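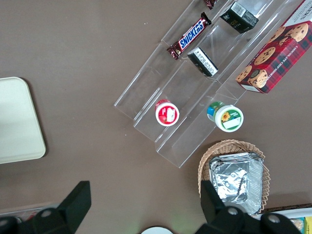

Shelf-edge labels, second adhesive trial
20 Aug 2024

Carrying on from the June batch. The June labels were the Flenico removable stock, and the complaint from the Cirkley shop was that the corners lifted after a couple of weeks near the door. Today I started the same test on the Jindetti stock, with the Flenico kept as the control.

Setup. Cut 36 strips of each stock to the usual shelf-edge size. Half of each went on clear acrylic, the other half on painted steel from the old gondola ends. Wiped all the pieces with isopropyl and let them stand ten minutes. Pressed the strips down with the small rubber roller, two passes, no extra weight. Rok Kos did the steel, I did the acrylic. We swapped for the last few so that it isn't only his hand on one and mine on the other.

Room was at 26 C when we started and stayed near that all morning. I'd like it cooler but the vent over bench two is still stuck half open.

First pull, one hour. Peeled three strips of each from each surface, by hand, slow, at a right angle as best I could manage.
Flenico on acrylic: clean, easy, slight drag at the end.
Flenico on steel: clean.
Jindetti on acrylic: clean but noticeably stiffer. One strip left a faint line of adhesive along the edge where the knife had gone through. Came off with a thumb.
Jindetti on steel: clean, about the same as the Flenico. Rok thought a bit stronger. I couldn't tell.

The knife line bothers me. It was an old blade, and I think it dragged adhesive out to the cut edge. Changed the blade and cut six more from the same roll to go in tomorrow. Marked them N on the back so they don't get mixed in with the rest.

Print. Ran the price layout on both stocks with the thermal transfer printer, same ribbon. Small text (the unit price line) fills in on the Jindetti at the darkness setting we use for Flenico. Two steps lower and it reads fine. The barcode scanned first time on both. Note for whoever sets up the shop printers: if we change stock the darkness has to be changed as well, and it isn't saved with the template.

Stock on hand. One full roll of Jindetti, 1,000 labels, plus the part roll we cut from today, which the printer counter puts at 795 left. Flenico is down to the part roll in the drawer. Don't use it for parcels.

Mladenović called after lunch about the curved holders. They can do them in the narrower depth but want the drawing with the radius on it. The one we sent has the radius missing on the second view. I will fix it and resend. Until then no point cutting strips to fit.

To do
Pull at 24 hours, same count, both surfaces
New-blade strips on acrylic
One set on the windowsill, one set in the fridge
Ask Cirkley what they clean their shelves with. If it is the citrus spray we need to wipe with that too and repeat the one-hour pull
Find the spring gauge. Peeling by hand was good enough for today but I wouldn't put it in a report

Remaining strips are on the top rack with the tray label facing out. Please leave them there.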